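Tarek Nassar
A thread on hanging heavy frames on old lath and plaster walls. Long, dull, possibly useful if you live in a house built before the war. 1/

Background: I have spent most of the winter on a terraced house in Plirkham. Original plaster in four rooms, plasterboard in the extension. The two behave very differently and most of the advice you find online assumes the second. 2/

Lath and plaster is thin strips of wood nailed across the studs with gaps between them. Wet plaster was pushed through the gaps and curled over at the back. Those curls (the "nibs" or "keys") hold the whole thing up. Break enough of them and the face comes away. 3/

So the first rule is no hammering. A masonry nail driven into old plaster will often hold a small print perfectly well, but the shock travels and you may lose keys a hand's width away. You won't see it for months. 4/

Stud finders. The cheap electronic ones mostly read lath, which is everywhere, so they beep at everything. I tried a Cozma and it found a stud in every position including the window. Returned. 5/

What works is a strong small magnet on a thread. Move it slowly across the wall at one height. It will tug at the nails holding the lath to the stud. Mark each tug in pencil. Go up a foot and repeat. If the marks line up vertically you have a stud. 6/

Old studs are not reliably spaced. Mine vary a good deal between one bay and the next, and one leans. Do not find one stud and measure along to the next. Find each of them. 7/

Weigh the frame. Bathroom scales, you holding it, then you without it. People guess, and they guess low if there's glass. 8/
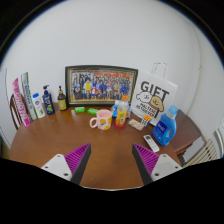 Dark frame, gold inner border. Leaning against the wall for now.

On that subject: live with it propped up before drilling. Light changes through the day and glass picks up reflections you didn't expect. Height on the wall is a separate decision and easier once you've stopped fiddling with the position. 9/

Drilling. Hammer action OFF. Masking tape over the mark, a 3 mm pilot, slow speed, light pressure. I use an old Drillix with a worn chuck and it's fine. You'll feel plaster (gritty), then lath (springy), then either nothing or stud (steady resistance, pale shavings). 10/

If you hit stud: a 50 mm wood screw, left slightly proud, will take nearly anything you'd want to look at. No plug needed. Don't overtighten -- the plaster will crush behind the head. 11/

If you hit lath only: small screw straight into the lath, light frames only. Lath is thin and a century of central heating has not made it any stronger. 12/

If you hit a gap: spring toggle. The hole is large and ugly and permanent, so use it last. Plastic expansion plugs are useless in this position. They push outwards on plaster that has nothing behind it. 13/

Two fixings are better than one for anything wide. Halves the load on each and the frame stops tilting every time a lorry goes past. Use D-rings on the frame, one per screw, no wire. 14/

If you insist on wire, keep it steep. A nearly flat wire pulls far harder on the rings than the weight of the picture. At 30 degrees from horizontal the tension on each side already equals the full weight. 15/

Alternative for people who move things often: picture rail. If the house still has one, use it. Mine was taken out of two rooms and I'm putting it back in April. Indell do a moulding close to the original profile, 2125 mm lengths, primed. Screw it to the studs, not the lath. 16/

Cost so far, rail and hooks and filler included, is some £542. Most of that is rail. The magnet was pennies. 17/

Someone asked about adhesive strips. They stick to the paint. Old paint on old plaster, often over distemper, is not stuck to very much. I've had a strip come off with a saucer-sized piece of four different greens attached. 18/

Before any of this, tap the wall with your knuckles. A dull, loose sound or any movement under your palm means the keys have gone. Don't hang anything there. Repair is plaster washers and a separate thread. 19/

And check for cables. Anything directly above, below or level with a socket or switch is suspect -- and in a house this age, so is everywhere else. 20/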